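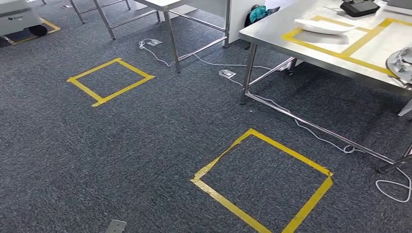 Zulkifli Sinaga wrote:

| We are starting work on Nevulora for a run at Grurnside in October
| and I'm stuck on how to rehearse it. There are 13 speaking parts, the
| action jumps between houses that are all on stage at once, and we
| won't get into the hall until the week we open. Until then we're in
| a room much smaller than the real stage. Has anyone on the list done
| this play, or anything like it? How did you teach people where they
| live without the set? And is the second act as long as it looks on
| the page? My read-through was very slow and I'm getting nervous.
|
| Budget is $3000 for everything, rights included, so please don't tell
| me to build a revolve.

Oh, I'm so happy someone is doing Nevulora! We did it at the Liew a few seasons back and I would do it again tomorrow if our group would let me (they won't, they want a farce). You've picked a wonderful play. It looks like a mess on the page and then you put bodies in it and it starts to hum.

To your last question first. Yes, the second act is long, and no, it isn't as long as it looks. A lot of those pages are the overlapping suppers, where three households are talking at the same time, and at a table read you naturally take them one after another. Once they overlap it moves like a train. Please don't cut anything until you've heard it at speed! We cut the aunt's speech about the well in our first week and had to put it back, with the poor actress having happily un-learned it.

On rehearsing without the set: mark the houses on the floor and leave them there if the room lets you. If you only do one thing, do this. Yellow tape shows up very nicely on dark carpet, and it doesn't matter at all if the strips go down a bit uneven. What matters is that everyone agrees which house is whose. We gave each one a name from the very first evening and used it constantly ("take it from when she leaves Polis"), and after a while people stepped around the walls without looking down.

Your room is smaller than the stage, so you have a choice to make. You can shrink the whole town to fit, or you can keep the houses full size and squeeze the streets between them. We tried shrinking everything and it was awful. People learned to play their kitchen scenes with their elbows in, and then they got to the hall and kept on doing it. When we went back to full-size houses with skinny streets, everything inside the houses felt right from then on, and all they had to learn later was to walk a little farther. So much easier.

Things I'd tell myself if I could go back:

Rehearse by household. With that many people you can burn whole evenings with most of the cast sitting on their coats. We called one family at a time for the first stretch and they got lovely and thick with each other, private jokes and all, so that when the families finally met there was some real suspicion in the air. The quarrel over the gate was good on its first try, and I think that's why.

Get someone to stand in for the absent neighbors, though. The lines carry on through the walls and an actor needs somebody to ignore. Our prompter read all the other houses in a flat voice and got so fond of the miller that she's still sore about not playing him.

Doors. I feel strongly about doors! The script mentions them all the time and you will be tempted to have them mimed. We had 2 real ones in the end, for the only houses where somebody slams, and everyone else just had a gap. Not a single person in the audience asked about it. Decide early, whatever you decide, so nobody spends weeks turning a handle that's about to vanish.

Keep the props real from the start, even when the walls aren't. Bowls, spoons, the lamp, the bread. The supper timing depends on how long it takes to ladle soup, and pretend soup is always faster.

Sound: the bell in the last scene wants to come from behind the audience if you can manage it. Is Grurnside still the long hall with the balcony? It used to seat 200 and the back rows missed anything said with a face turned upstage, so I'd run a few scenes with somebody sitting as far away as your rehearsal room allows (or out in the corridor with the door open, which we have done).

As for the money, you'll be fine. This play hardly wants scenery. Our biggest cost after the rights was coats, and I still have most of them in my attic, along with a horrible brown shawl that you're welcome to borrow and never bring back. If your mayor is a large man I also have a very grand waistcoat. Write to me off list with measurements and I'll dig.

One thing I never solved and would love to hear about from anybody else reading: the moment when the lights come up on all the houses together and the daughter isn't in any of them. The script says the audience "finds" that she's gone. Ours mostly didn't! We tried a held silence, we tried the mother setting an extra bowl, we tried having the dog bark offstage. The bowl was closest. Zulkifli, if you crack it I want to come and see it, and I'll bring half our company with me.

Have you cast the aunt yet? Cast her older than you think. And do tell us how the first run of the suppers goes, even if it's chaos. Ours was, and we laughed until the kids in the cast got hiccups and we had to stop for the night.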